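How Screws Hold Things Together

Find a chair, a toy with a battery door, or the hinge on a kitchen cabinet. Look closely and you will probably find a screw. Screws are small and cheap, and most people only think about them when one falls out. They do a hard job, though. A screw can hold a shelf full of books to a wall for many years.

This page explains what a screw is, how it works, and why there are so many kinds.

The parts of a screw

The top of a screw is called the head. The head is wider than the rest of the screw, so it can't be pulled through the hole. In the head there is usually a shape cut into the metal. This shape is called the drive, and it is where the tip of the screwdriver goes.

Below the head is the long part, called the shank. Around the shank runs a raised ridge of metal. The ridge is the thread. It looks like a lot of separate rings, but if you follow it with a fingernail you will find it is usually one long ridge that goes around and around until it reaches the end.

Some screws have a sharp point. Others are flat on the end.

A ramp in disguise

To understand a thread, it helps to think about ramps.

Lifting a heavy box straight up is hard work. Pushing it up a ramp on a cart is easier. The box ends up at the same height, but it travels a longer way to get there, and you don't need to push as hard. The library in Grerarville has five stone steps at the front and a ramp at the side. The ramp is much longer than the steps, and a person in a wheelchair can roll up it with a steady push. If the ramp were short and steep, the push would have to be much stronger.

A screw thread is a ramp wrapped around a pole. When you turn the screw, the wood or metal around it slides along the ramp. Each full turn moves the screw only a small distance forward. You turn a long way and the screw goes in a little way, and in exchange it goes in with great force.

The distance a screw moves in one full turn is usually equal to the gap between one ridge and the next. That gap is called the pitch. A screw with ridges close together moves in slowly. A screw with ridges far apart moves in faster, but each turn takes more effort.

Make a paper screw

You will need a sheet of paper, scissors, a marker, a pencil and a little tape.

Draw a line across the paper from one corner to the opposite corner. Cut along the line. You now have two triangles, and you only need one of them. Color the long slanted edge with the marker so that it shows up well. This edge is your ramp.

Lay the pencil along the shortest side of the triangle and tape it down. Roll the paper tightly around the pencil. The colored edge will wind around the pencil like the stripe on a candy cane. You have made the shape of a screw thread.

Unroll it and you have a ramp again. Try it a second time with a longer, lower triangle. The stripe will go around more times, and the lines will be closer together.

Nails and screws

A nail goes in quickly. A few hits with a hammer and it is done. What keeps it there is friction, which is the rubbing and gripping between two surfaces that are pressed together. The wood squeezes the nail on all sides.

A screw has friction too, but it also has its thread. The ridge cuts into the wood, and the wood fills the space between the turns. To pull the screw straight out, you would have to tear all of that wood loose. It is much easier to turn the screw backward and let it climb out the way it came in.

For this reason screws are handy for things that may need to come apart later. A battery door is a good case. If it were nailed shut, you would break the toy when the batteries ran out.

Nails are still useful. Builders use a great many of them in the frames of wooden houses. A nail can bend a little without snapping when the wood moves, and a carpenter can put in several nails in the time it takes to drive one screw by hand.

Wood screws, machine screws and bolts

Wood screws are made for wood. They have a sharp point and a deep thread, and they cut their own path as they go in. In hard wood, people drill a thin hole first so that the wood doesn't split. This is called a pilot hole.

Machine screws are made for metal and some plastics. Most of them have a flat end and a fine thread, and they don't cut a path. The hole has to have a matching thread inside it already. The screw and the hole fit together like the lid and neck of a jar. If the two threads don't match, the screw will go in a turn or so and stick. Forcing it can ruin both parts.

Bolts look a lot like machine screws, and people mix up the two words all the time. A bolt usually goes through a hole and out the other side, where it is held by a nut. A nut is a small block of metal with a threaded hole in the middle. You hold one and turn the other, and the parts in between get squeezed together. The footbridge over the creek at Cutberg is held together by 800 bolts, each with its own nut.

You may also see a flat metal ring under the head of a bolt or under a nut. This is a washer. It spreads out the squeeze so that the head doesn't dig into the surface below it.

Different heads, different drivers

The oldest common drive is a single straight slot. It is easy to make, but the screwdriver can slide out sideways.

A cross-shaped drive keeps the tip in the center. You will find it on furniture, toys and door hinges. Some screws have a six-sided hole, called a hex drive, and are turned with a bent metal key. If your family has ever put together a desk or a bed from a box, you have probably seen one of those keys in a small bag with the parts. There are also square drives, and star-shaped drives with six points.

Size matters as much as shape. A screwdriver that is too small will spin inside the drive and scrape away the metal. When the drive is worn smooth, people say the screw is stripped. A stripped screw is hard to get out.

The hardware store in Lonside keeps its screws in small drawers along one wall, and there are 203 drawers. Each is marked with a length, a thickness, a type of head and a type of drive. Change any one of those and you need another drawer.

Which way do I turn it?

Most screws get tighter when you turn the top to the right, the same way the hands of a clock move. They get looser when you turn the top to the left. Many people remember this with the words "righty tighty, lefty loosey."

A few screws are made the other way around. They are called left-handed threads. The left pedal on a bicycle has one. If both pedals had ordinary threads, the left one could slowly work itself loose as you rode.

Why screws come loose

Shaking is the usual cause. A washing machine or a bicycle on a bumpy road shakes a little all the time, and each shake can let a screw slip backward by a tiny amount. After many days those tiny amounts add up.

People have found several ways to stop this. A lock washer is a springy ring that pushes against the screw head. Some nuts have a ring of nylon inside that grips the thread. There is also a special glue that is put on the thread before the screw goes in.

Water causes a different problem. Plain steel screws rust when they get damp, and a rusty screw can jam in its hole or become weak and break. Screws for outdoor use are often made of stainless steel or coated with zinc, which slows the rust down.

Screws that don't hold anything together

The thread is useful in other places too. A jar lid has a thread, and so does the cap on a tube of toothpaste. Many light bulbs have one at the base. A piano stool may go up and down on a big screw under the seat. On some farms, a long screw inside a tube lifts grain up into a bin. As the screw turns, the grain is carried along the ramp from the bottom to the top.

Looking for screws at home

Pick one room and see how many kinds of screw you can find. Don't unscrew anything without asking, and leave outlets and light switches alone. Check door hinges, chair legs, drawer handles and the undersides of tables. Draw the shape of each drive in a notebook and write down where you saw it. Try to find a slot, a cross and a hex. 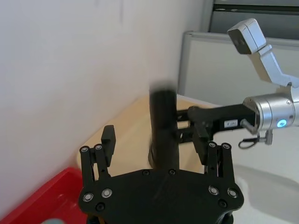 Screws often come in matching sets, and once you know this they are easier to spot. A hinge has the same number on each side, and a drawer handle usually has one at each end. Placing them evenly lets them share the load. On the black mechanical hand, four silver screw heads sit near the tops of the finger links, two on the left and two on the right, and the flat plate of the palm has a pair near each side edge as well. When you find one screw in your room, look in the same spot on the other side. If there is an empty hole there, tell a grown-up, and check the floor underneath for the missing screw.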